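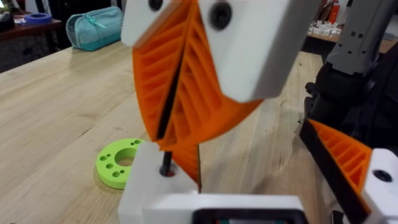
The effect is there, you just have to stop averaging over the whole session, says the reply from Dunne that came in overnight. They want us to look only at the last two minutes of humming and compare those with the worst two minutes of baseline. I read it twice to make sure it said "worst." It does.

May, 8:40 am. Humming and heart rate variability, notes continued.

Their claim, for anyone picking this book up cold: low humming on the out-breath "tones the vagus nerve" and leaves people calmer, and the Fleltotix wristband can show it happening live. The evidence is a rise in RMSSD during humming. I don't doubt the rise. We got it too, on the first try, on me, and I was in a bad mood before and after.

What I doubt is the meaning. You can't hum without making the exhale longer. A longer exhale usually slows the breathing, and slow breathing swings the heart rate up and down more with each breath, so RMSSD goes up. That would happen with the mouth shut and no sound at all. As far as I can tell the Dunne protocol compares humming to sitting and breathing however you like. That tests two things at once and credits the more interesting one.

Plan for the next block:

Condition A, hum on the out-breath, paced.
Condition B, silent out-breath through the nose, same pacing.
Condition C, sit, no instruction.

Pacing for A and B is 4 seconds in, then out until the light goes off. Same light, same lengths, same chair. Order shuffled per person. Chest belt on throughout so we can throw out anybody who drifts off the pace. Calmness rating before and after each one, filled in before they see any heart trace. The Ustow pilot let people watch the trace and then asked if they felt calmer. Of course they did, the line was going up.

Equipment. ECG at 1000 Hz, three leads, same as last time. Wristband on the other arm for comparison only. I don't trust it yet. On my own file it gave 800 ms for a whole string of beats in a row, the exact same number, while the ECG was bouncing all over. It looks to me like it fills in missing beats with a default and carries on without telling you. That would normally make variability look lower, but where it joins the filled bit back onto real beats there's a jump, and a jump counts as variability. Need to see the raw pulse wave. Asked for it. Was told the export is "coming."

Also check whether humming itself shakes the signal. My jaw and neck were buzzing, and I could see fuzz on the ECG in the humming stretches. R peaks still easy to pick by eye. The automatic detector tripped over several, so every humming file gets checked by hand.

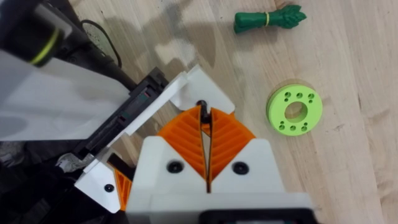
Why not just use mean heart rate and skip the argument, came the question at the bench after lunch. Fair. I pulled it up. Mine sat at 70 in C and hardly moved in A or B, while RMSSD went up in both A and B. If humming were doing the big calming thing I'd want to see at least something in the mean. One person, one afternoon, and the person knew what he was hoping to find, so this goes nowhere outside this book.

A versus B on my data: can't tell them apart. The traces overlap so much I had to check I hadn't loaded the same file twice. (I had, the first time. Reloaded, still overlap.)

Possible objection from Skernitau, and I think a decent one: a silent long exhale may be harder work than a hummed one, so B could be a slightly stressful control. Add an effort rating. If B scores as more effort and the heart numbers still match A, that needs thinking about.

To do: fix the detector threshold, print the effort scale, write back to Dunne and ask when they chose the last two minutes, before or after looking. Ask about the export again.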